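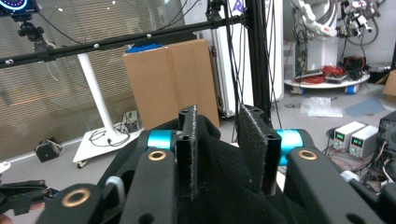
A reply from the Sonow coaches came in overnight, saying the new balls "die on the floor" in the last quarter and could we please look at that before anything else. So the free throw work got pushed to the afternoon and the morning went on bounce. No complaints from me, I love a bounce test.

May, bench book, carried on from the entry on rim stiffness.

9.15, Onishi hall, far court. Heating off. Two makes of ball out of the cupboard: the Petero match ball (the one Sonow are grumbling about) and the older Terkitz, which everybody in the squad seems to have grown up with. All pumped to the same pressure last night with the good gauge and left in the hall to settle. Checked again before starting and one Petero had dropped a little, so I set it aside and marked it with a cross.

Dropped each ball from the same mark on the wall, bottom of the ball level with the tape, and read the top of the bounce off the video. Fresh out of the cupboard I can't separate the two makes. The spread between drops of the same ball is as big as the gap between makes, and a fair bit of that is my hands. If you give the ball any spin at all it walks off sideways and you lose height. Must build a proper release for this (a trapdoor would do it, I have a hinge somewhere).

Then the fun part! Bounced each ball hard for 30 minutes to mimic a half's worth of abuse and dropped them again straight away. The Terkitz came back the same as before, near enough. The Petero came back lower, every time, and you could hear it too, a flatter sort of slap off the boards. Put the gauge on it and there was the answer: pressure down. Same with the one marked with a cross, only worse.

So it looks like the valve, with the rubber and the floor both in the clear for now. Dunked the marked ball in the mop bucket and got a lovely slow string of bubbles from round the needle hole. Wiped a drop of glycerine into the valve, pumped up again, no bubbles. Will leave it till tomorrow and see. If it holds, the whole complaint may come down to dry valves and pumping with a dry needle, and the coaches can fix that themselves in a minute. I'd still like to test a ball from a different box before writing to Petero, it would be unfair to blame the make on what we've got here.

Question for whoever reads this next: do Sonow top their balls up at half time? The Terkitz balls are kept at the home end and the Peteros go away on the coach. Could be as dull as that.

14.00. Free throws at last. The log now stands at 1,721 attempts across the women's squad, all with entry angle from the side camera. I had a first go at plotting make rate against angle and it's a really nice curve, a wide flat hump with the flat shooters dropping off one side. What surprised me was how little the best shooters have in common on angle. One of them is well under where the coaching book says she should be and she hardly misses. But her angle barely changes from shot to shot, and when I plotted spread in place of average the picture got a lot tidier. Sat there grinning at it for a while.

Caution to self: the attempts aren't shared out evenly. The keen ones stay behind and shoot more, so they swamp the plot. Redone with the same number taken from each player, 55 apiece, chosen at random from each player's own log. The hump is bumpier but the link with spread is still there. Reran it with a different random pick and got the same story.

Also found a stupid one of mine. The side camera had been knocked at some point and the rim isn't level in the later clips. It shifts the angle for that whole batch in one direction. Corrected by lining up on the rim in each clip, angles now agree with the earlier sessions. Put tape on the floor round the tripod feet. PLEASE leave the tape down when the badminton lot have been in.

Haven't looked at tired shooting yet. Sonow want to know if late free throws go short because of legs or nerves, and we can only really do legs. Idea: shuttle runs, straight to the line, 2 shots, back to running. Two is what they'd get in a game anyway and it stops them finding a rhythm. Would use the Terkitz balls for that until the valve business is sorted, otherwise a soft ball off the rim will muddle everything.

To do
Gauge on the marked Petero first thing, before anyone bounces it
Glycerine, we're nearly out
Trapdoor release, find hinge
Ask Sonow about half-time pumping and borrow a Petero from another box
Send the coaches the spread plot, with names taken off
Book the far court again for the shuttle runs

17.40, gauge on the marked ball on my way out, no change since the morning. Good sign. Leaving it on the shelf by the door.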